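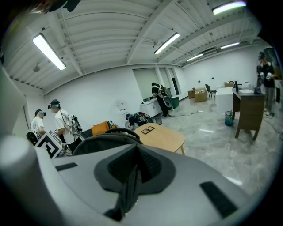 How to set a price alert in Wolovent

Price alerts tell you when a coin crosses a level you pick. They don't place trades, so you can set one before you connect an exchange.

1. Log in and open Alerts from the left menu.
2. Click New alert and choose the coin and the currency it's priced in.
3. Type the price, for example 1,914, and select Above or Below.
4. Choose email, push or both.
5. Click Save. The alert shows as Active in the list.

An alert fires once and then turns itself off. To keep it running, switch on Repeat and set a wait time – 4 hours is the default.

If nothing arrives, check your spam folder first, then look under History. An alert marked Sent left our system. One marked Paused needs to be turned back on by hand.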